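Drillance Club Cell: Set-Up and Operating Guide
Section 7. Cloth Folding Task

Revision: December 2018
Maintained by: Marjatta Ikonen, Ridwan Yeoh

This section covers the cloth folding task on the two-arm cell. Complete Section 6 (Homing and Joint Limits) before you start. Members who have not been signed off on the two-arm cell may work only with a signed-off member present.

7.1 Before power-on

1. Check that the emergency stop is pressed in.
2. Wipe the tabletop with a dry cloth. Do not use spray cleaner inside the enclosure.
3. Inspect the cable on each arm from base to gripper. Every clip must be closed. Leave a free loop at the gripper end long enough for a full wrist turn.
4. Check the rail for loose screws, thread ends and lint.
5. Place the basket in a rear corner of the table, outside the reach set in the joint limits file.

CAUTION: Keep hands, sleeves and lanyards off the rack under the rail whenever the power supply is on.

7.2 Starting the arms

1. Release the emergency stop.
2. Switch on the left arm. Wait for the ready message on the console, then switch on the right arm.
3. Load the profile named tirkley_fold. Do not use tirkley_fold_old, which has the wrong wrist offset for the right arm.
4. Run the home command. Both arms move at once.

If the console shows error 36, one arm failed to reach home. Press the emergency stop, move the arm clear by hand and repeat from step 1.
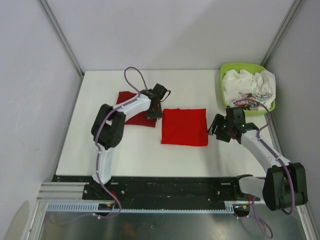 7.3 Running a trial

1. Lay the cloth flat on the table. Small wrinkles are acceptable. Folded corners are not.
2. Set grip force to Low. The Medium setting pulls threads out of thin fabric.
3. Enter your initials and the trial number, then press Start.
4. Stay outside the enclosure until the console shows Idle.
5. Score the fold on the sheet before touching the cloth.

NOTE: A trial stopped by the operator is logged as void. Do not reuse its number. The January log begins at trial 363.

NOTE: If a gripper presses into the table and stays there, pause the run and raise the arm with the jog keys. Do not pull on the fingers. Report it to Brijesh Ahuja with the trial number, and leave the height setting unchanged.

7.4 Shutdown

1. Send both arms to the park position.
2. Press the emergency stop, then switch off the right arm and the left arm, in that order.
3. Return all cloths to the basket.
4. Copy the log to the club drive under your own name.

Spare gripper pads are in drawer 7. Sign for each pair you take.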